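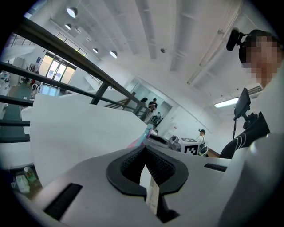

Andri Nägeli

**Progress report on the Camenzind building: upper floor and gallery**

May 14, 2019

This report covers the second stage of the fit-out paid for under the Flalelby grant. The first stage (roof, drains, ground floor slab) was signed off in the last report and I have not repeated it.

**Where we are**

The upper floor is open to staff for setting up and sorting. It is not yet open to the public. The black metal railing along the gallery is in, and from up there you look down to the lower floor, with the glass doors letting in plenty of daylight. We had wondered whether we would need extra lamps on that side. For daytime use we don't, and I have taken them out of the order.

The ceiling has been painted white and left open, with the beams and ducts on show. The first plan had a hung ceiling below the ducts. Leaving it out saved £1799, which I would like to move to storage (see below). The drawback is noise. With two groups talking on different levels you hear both. Hurkex have been asked for a price for sound panels that would fix between the beams. I expect it before the end of the month and will send it on without waiting for the next report.

The floor upstairs is brown and has had its final coat. The edges by the stairs were done twice, at the contractor's cost.

**White panels**

We are using large flat white panels upstairs for display and for splitting the floor into smaller areas. The full order is 20. We have 11 on site. The rest are with the supplier, Risar, who changed their delivery date once in March and again in April. The present date is the first week of July.

I have asked Risar to confirm that date in writing. If they can't, we will open with what we have and lay out the floor in a simpler way. A drawing for the shorter layout is ready and is attached to the copy of this report held in the office.

The panels mark easily. Two came with scuffed corners and were swapped. We now carry them upright with one person at each end, and they are not to be leant on the railing. A short note about this has gone up at the top of the stairs.

**Sorting and setting up**

Small items are still kept on the floor or wherever there is a free surface. There are bottles, containers and bits of stationery that have no fixed place yet. It is a nuisance more than a danger, but it slows people down at the start of each session and I would like it dealt with before the public come in.

What I propose:

- low shelving along the back wall, closed at the front
- one lockable cupboard for cleaning bottles
- trays for pens and other small things, one to each work area

The money saved on the ceiling covers all of this at the prices I have, with a little over for labels and hooks. I need your agreement to move it, as it sits under a different heading in the budget.

**Safety**

The railing was checked by the building inspector and passed. He asked for a strip along the foot of it so that small items can't roll through to the lower floor. The strip has been ordered and we will fit it ourselves. Until then nothing is to be stored within a metre of the edge.

The glass doors need a closer that works more slowly. At present they shut too hard in wind. Hurkex are to adjust them on their next visit and there is no charge.

**Money**

Spending is within the grant. There are 5 invoices outstanding, all for work already done and all agreed. The largest is for the floor. I have held back the final payment on the stairs until the loose nosing on the top step is fixed.

**Things that did not go to plan**

The painting took longer than we allowed. The ducts needed washing down first and that had not been priced. The painters absorbed part of the cost and we paid the rest from the reserve.

We also lost several days when the lift was out of use and the panels had to be brought up by the stairs. The lift has since been repaired by the landlord.

**Decisions needed from you**

1. Agreement to move the ceiling saving to storage.
2. A yes or no on sound panels once the Hurkex price is in.
3. Whether you wish to visit before the opening or on the day. Either suits us, but I need to know so that the stairs can be kept clear.

The next report will follow the panel delivery in July.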